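Ilwood Residents' Services
@IlwoodResidents
February 26, 2025

1/ This thread sets out the arrangements for the shared lounges at Ilwood. It replaces the notice posted at the front desk last fall. Residents who have already received the printed version do not need to collect another.

2/ The lounges remain open to all residents and their guests. No reservation is required for groups of fewer than nine. Larger groups are asked to reserve through the front desk, in person or by email, before the day of use.

3/ Most of the questions received this winter concerned the glass coffee tables. The remainder of this thread is mainly about them. Questions on heating, parking and the mail room will be answered separately in March.

4/ Glass tables were chosen for the smaller lounges after the old oak-veneer tables were retired. The old tables had been refinished twice and could not reasonably be refinished again. Several residents have asked whether they might be bought. They have already been given to the Pleda furniture exchange.

5/ Food and drink are permitted on the glass tables. The earlier notice was unclear on this point, and we regret the confusion. Fruit, cold snacks and bottled drinks may be set out and shared. Hot dishes and anything straight from an oven should be taken to the dining room, where trivets are kept in the sideboard.

6/ Plates should sit fully on the glass. Fruit that is put out for company is best kept on a plate or in a bowl. Grapes in particular roll under the seating, and on a gray carpet the dark ones are difficult to find before they are stepped on.

7/ Bottles should be capped when they are not being poured. Cola leaves a sticky ring that dries quickly and then collects dust. Water bottles refilled with juice, iced tea or other colored drinks should be treated in the same way as cola.
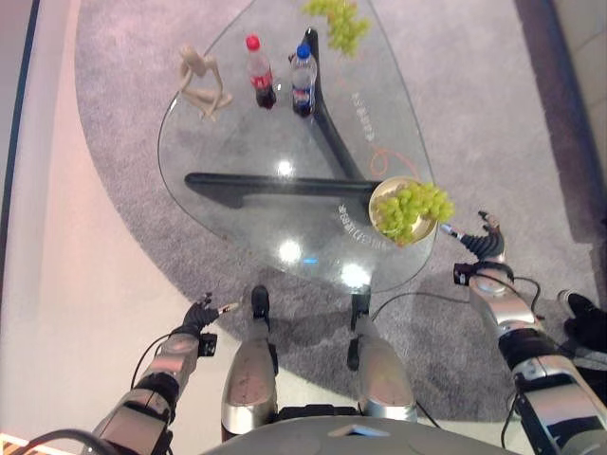

8/ Cleaning cloths are kept in the top drawer of the cabinet in each lounge, together with a spray bottle of glass cleaner. Please spray the cloth and wipe toward the nearest edge. Paper towels leave lint on clear glass and should be saved for spills on the floor.

9/ Some tables have white printing on the glass. It should not be scraped. A resident kindly attempted to remove the lettering from one of the Oshima lounge tables with a razor blade, believing it to be a leftover label. The scratches remain.

10/ Weight. Residents are asked not to sit, stand or kneel on any glass table, and not to use one as a step when changing a bulb. Requests for bulbs go to the front desk and are normally met within 5 working days.

11/ Tables with a triangular top have rounded corners, but a corner at shin height is still a corner. Parents of small children may ask for soft guards at the desk. These are fitted by staff and should be left in place until the family has finished with the room.

12/ Cables. Chargers and extension cords may be used in the lounges during a visit. They should be coiled and taken away afterward. A cable left across a table is easily caught by a sleeve, and whatever is standing beside it will usually go over as well.

13/ Decorative objects. Residents have brought in a number of small items over the past year, among them wooden artist's figures, shells, a brass bell and a chess set lacking one bishop. These are welcome. Please write your name and apartment number on a slip and leave it at the desk, so that the item can be returned to you if the room is cleared.

14/ The jointed wooden figures may be posed by anyone. They should be picked up by the body and not by an arm or a leg. The pegs are small, and the desk does not stock replacements.

15/ Breakage. If a glass top is chipped or cracked, please do not continue to use it and do not try to move it. Inform the desk at once. No charge is made for accidental damage that is reported on the same day. Unreported damage may be charged to the household that last reserved the room.

16/ In answer to several written inquiries: the replacement cost of one glass top, including delivery and fitting, is $1,110. A deposit of $100 applies to reserved events only. It is returned after the room has been checked, and it does not apply to ordinary use.

17/ Leftover food. Anything left on a table at closing will be thrown away by the evening staff, including unopened drinks. We are aware that this seems wasteful. Residents who wish to leave something for others may place it in the shared refrigerator with the date written on it.

18/ The carpet in the lounges is cleaned on a set schedule by Zusar. On those mornings the tables are moved to the hallway and the rooms are closed until noon. Dates are posted on each lounge door. Please take personal items with you the evening before.

19/ Mr. Selim Çınar is the contact for everything in this thread apart from event deposits, which are handled by the accounts office. He can be reached through the front desk. Please do not leave notes under the glass cleaner, as two were found there this month with the ink washed off.

20/ A large-print copy of these arrangements is available on request. Corrections to the printed version, including the misspelled room name on page two, will appear in the next issue.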